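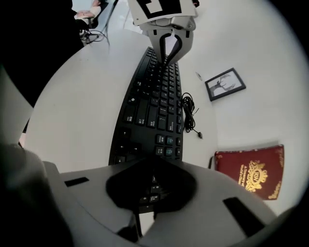 The Skedbridge handling rules were signed off in February, and I still don't think rule 2 does what it claims. It says the work surface must be "clear of items not named in the task". Take a keyboard task. The keyboard is named, fine, but a coiled black cable and a red book on the same tabletop are not, so a strict reader bins the episode and a relaxed one keeps it. Ketill Kárason and I read it differently, and we both have labels in this set.

## Contents

- 1637 episodes, split into `dudine/` and `juhl/`
- almost 500 carry a rule 2 flag
- `flags.csv`, one row per flag, with the labeller's initials

## Known problems

Rule 9 wants the marker "fully visible at all times". I doubt anyone who wrote that had looked at much footage. We record partial markers as `partial` and keep them.

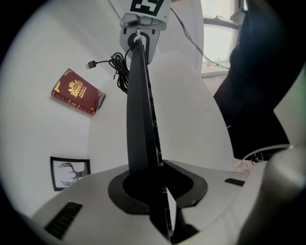

The flag only tells you what the labeller saw. It says nothing about tracking quality, so please don't use it as a filter for that. Skakbridge did, and their numbers shouldn't be compared with ours.

"Compliant" in the file headers means compliant with the text of the rules. I would not read safety into it.

Last edited March 3, 2021. Corrections to Hjalti Lund, with the episode number.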